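Zanholm five-finger hand kit: a term and a bit with our student robotics club

Posted by Carter Lemieux in Reviews

I help run a robotics club for senior high school kids, and every year we blow most of our budget on one big thing. Last year it was wheels. This year it was hands! We'd been getting by with the two-jaw Clirkitz grippers, which are great little workhorses and will pick up a block all day long, but the Manzano Challenge changed its rules and now wants "everyday household objects, handled as found". Have you ever tried to get a two-jaw gripper to pick a toothbrush out of a mug? We have. It's a long afternoon.

So we bought the Zanholm kit, and since a few other clubs have emailed me asking if it's worth the money, I figured I'd write it all down in one place.

What you get

The kit comes in a foam-lined case with the hand, a wrist adapter, a bag of bolts, two spare fingertips and a printed manual of 187 pages. The manual is good. The index isn't, so get somebody to stick coloured tabs in it on day one. Our students had the first hand mounted before pizza arrived, although they did put the wrist adapter on backwards the first time (so did I, when I tried it at home, so I kept quiet).

The software is the usual story. The demo programs ran straight away, then we wanted to change one small thing and lost an evening to it. There's a slider page where you can move each finger by itself, and the kids adored it. Expect a lot of rude gestures in the first half hour. I'd budget for that.

How it handles small stuff

Bathroom things are where the Manzano tasks get nasty, so that's where we've put most of our practice time. The toothpaste task is my favourite. A tube lying flat on a hard counter gives the fingers very little to get under, and if you come in too steep you just shove it along toward the sink. Our group tried it dozens of different ways before they settled on bringing one curled finger down low beside the tube and keeping the others up out of the way.

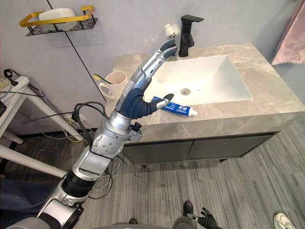 Bigger and floppier things

Packets are a whole other sport. They're slippery, they crinkle, and the spot you grabbed is never quite the shape it was a second ago. I expected the Zanholm to be hopeless at it and I was wrong. The padding has a bit of give, so you can close on a packet gently and let it settle in before you try to move. Our best run in June was 103 pick-ups in one session without changing a single part, and the student keeping score drew a little trophy beside the number.

What it doesn't love is a long packet held near one end. The free end swings as soon as you turn the wrist, and then your tidy plan goes out the window. Slow the wrist right down. We run ours at a crawl for anything longer than the palm and I don't regret it, even if it makes for dull watching from the bleachers.

The wrist view is a lot of fun, by the way, once your brain gets used to it being upside down. The kids read it faster than I do. I still tilt my head like a confused dog.
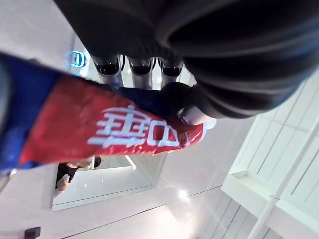

Red and blue packet in the grip, seen from the wrist. Yes, the floor's at the bottom and everything else is the wrong way up!

The gripes

Cables. Oh, the cables. You'll want clips, sleeves and a firm rule about who's allowed to move what, and even then you'll end up with loops hanging off everything. The supplied leads were too long for our arm, and a shorter set from Rastomside cost us another $130. I reckon those should be in the box at this price.

The fingertips also wear quicker than I'd like. We've gone through both spares, and a replacement pack took ages to turn up. Order one when you order the kit.

And it's noisy. It's a whirry sort of noise, and you do stop hearing it after a while, but my partner wouldn't have it in the garage past nine.

Would I buy it again?

Yep. We paid $400 more than we'd planned to and I had to do a fair bit of grovelling (and two sausage sizzles) to cover it, but the kids are now arguing about finger angles over lunch, and a couple who'd been drifting toward the door have come right back in. If your club is only stacking blocks, stay with the Clirkitz and spend the difference on batteries. If you're headed for Manzano, get the Zanholm, get the short leads, and start on the toothpaste early.

Four stars from me. I'd make it four and a half if they fixed that index.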